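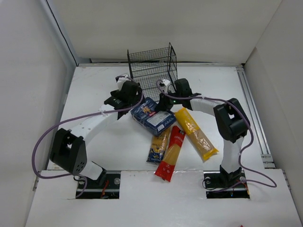 Bikby mesh rack: long spaghetti packs won't stay put

Status: Solved
Product: Bikby wire mesh rack, black
Opened: July, from the Grulinska shared kitchen

First off, I love this rack. It replaced a cardboard box that had been living on our pasta shelf for far too long, and the whole shelf looks so much better! One thing is driving me up the wall though, and I'd like to fix it before I buy a second one.

The spaghetti. We keep four packs in rotation: a blue box, a clear pack with a dark blue label, a red and white one with Chinese writing, and a yellow one. The box is easy. The three long packs are not. If I lay them across a tier the ends stick out the front and they fan apart as soon as anyone pulls one. If I stand them up they lean, then slide, then I have a pile on the table again with the blue box on top of it.

Tried so far:
- Laying them front to back. Too long for the tier.
- Laying them side to side. Fits, but the slippery wrappers travel.
- Rubber band around all three. Worked great until somebody wanted just one.
- Standing them up in a corner. Best so far, but they tip when the other packs come out.

My tape measure says the rack is 410 mm along the long side and the gaps between the dividers are wider than a single pack. Do you sell a narrower divider? Also, can strands poke through the mesh if a wrapper splits? 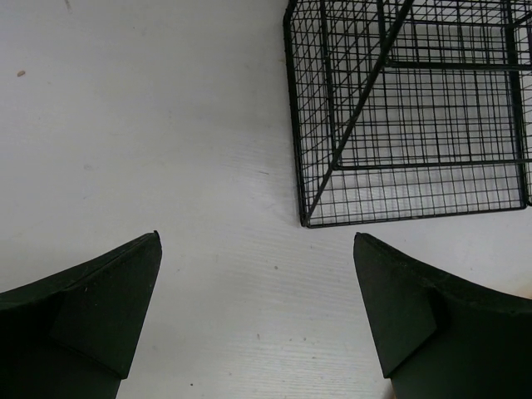

Reply by Clitero Help Desk, storage and pantry
9:40 am

Hi, and thanks for such a clear write-up! Pasta is one of our favorite uses for the Bikby, so let's get this working.

Mesh first. It's a fine square grid, and short shapes like penne will sit on it happily. Dry spaghetti is thinner than the openings, so yes, single strands can slip through if a wrapper splits. A crimped end that has come open is the usual culprit. Fold it over twice and clip it, or move what's left to a jar.

We don't make a narrower divider at the moment. I've added your vote to the request list, where you have plenty of company.

Please try this order and let us know where it stops helping:

1. Take everything out and put the rack on a flat table. Press on each corner in turn. If it rocks, turn it end for end and try again. Even a small wobble sends those wrappers sliding.

2. Look for the thicker bars that cross the inside. Those are what you want to lean things on. The thin wires between them give a little, and a 400 g pack standing against them will slowly creep sideways.

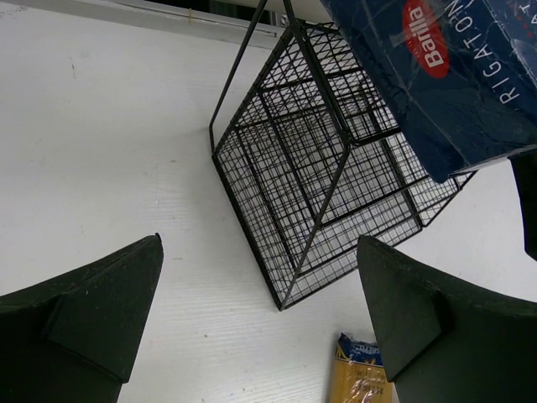
3. Stand the long packs up in one section, all three together, and fill the leftover width with the blue box set on its narrow side. The box does the divider's job, and it's a good one because it has flat faces.

4. If the box gets used up, cut a strip of thick cardboard 22 cm tall, fold it into an L and slide it in where the box was.

5. Leave it for a day of normal use, with people grabbing packs the way they usually do.

Customer update, 6 pm

Steps 1 and 2 were an eye-opener. It rocked on one corner! Turned it around on the table and the wobble went away, so I suspect our shelf has a dip as well (will check with a level when I get to the Makhubela hardware store to buy one).

Step 3 is brilliant. Box on its side, long packs next to it, everything upright. I pulled the yellow one out and the others stayed where they were. Pulled the red and white one too, same thing. I did the cardboard L anyway for when the box runs out, and covered it with leftover shelf paper so it looks nice.

Next question, if you don't mind: would lasagna sheets be all right on the top tier, or is that too much weight up high?

Clitero Help Desk

So happy to hear it! Lasagna on top is fine. Keep flour, rice and cans on the bottom tier and the rack will stay steady. I'm marking this solved, but replying here will open it again if the packs start to wander.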